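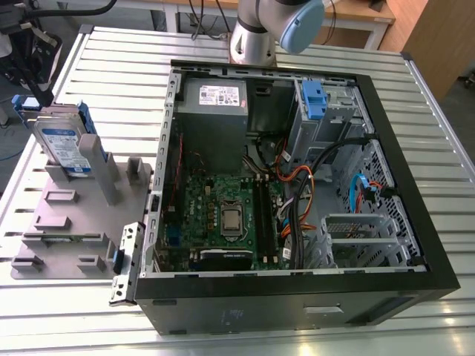 Tower on its side, panel off. Dell board, bare CPU, two empty memory slots.

Skerus fence-line dust monitor — quick review
Posted 17/02/2020 by Kelly Pimentel

Quick one as I'm on site again at six. A few of you asked what we ended up fitting along the east fence at the bulk berth. It's the Skerus. Two units bought in November, third one borrowed from the agent and then kept. So three now.

Background for anyone new. We handle aggregates and petcoke, small terminal, houses on the far side of the road. Permit says we have to log dust at the boundary and keep the records. Used to be a man with a handheld and a clipboard. Gaps everywhere, as you'd expect.

Price. 1,713 each before the bracket, which is extra and shouldn't be. Cable gland also extra. Grumble over.

Fitting. Easy enough. Four bolts, one cable, a sim card if you want the data sent out. Gilmar Assunção did all of ours in a morning with a ladder and no swearing that I heard. The manual is thin and the wiring page is printed so small he took a photo of it and zoomed in. Get the PDF.

Readings. Good. We ran one next to the hired reference box from Josteveck for 20 days and they tracked each other well in dry weather. In fog the Skerus reads high. Not by a bit either. There's a heated inlet meant to deal with that, and it does help, but on a proper grey morning with no wind I don't trust the number until mid-morning. We now write the weather next to anything over our trigger level. If your permit has a hard limit with no averaging, think about this before you buy.

Alarms. Text messages, come through in a minute or so. You can set two levels. We have the lower one going to the shift lead, so the water cannons go on, and the upper one to me and Raíssa Aguiar in the office. First week it went off constantly. The road sweeper was passing right under unit two. Moved the unit, problem gone.

The web page where you look at the data — slow, ugly, does the job. Graphs are fine. Exporting is a pain, one unit at a time, one month at a time, and the date column comes out in American order whatever you pick in settings. Raíssa spends a good half hour on the quaterly return just putting that right. Reported it. They said it's on a list.

Power. Mains on two of them, solar on the one at the far end. The solar kit died twice in December, short days plus a layer of our own dust on the panel. Someone wipes it now. Would not buy solar again this far down the quay.

Support. Phone is answered by a person, who is helpfull, between nine and four. Outside that you're on your own. Filters were in stock both times I rang.

Did look at the Hondumano before ordering. Cheaper, nicer screen, no heated inlet, and the supplier couldn't tell me who would calibrate it. Also had a quote for the Xavier, which does gases too. Lovely thing but we don't need gases and it was well over budget. If you're next to tank storage, get that quote.

One thing I hadn't planned on. The residents' group asked for the numbers and we now send a monthly sheet. Edivaldo Lins from the group rang after the first one wanting to know what the big spike was. Petcoke ship, strong westerly, cannons late on. Told him so. Bit awkward. Better call than the ones I used to get though.

Marks — 7 out of ten. Would be eight with a decent export and the bracket in the box.

Will add a note once we've had the yearly calibration done, still waiting on a date from them. Questions underneath please and not by email, my inbox is a state.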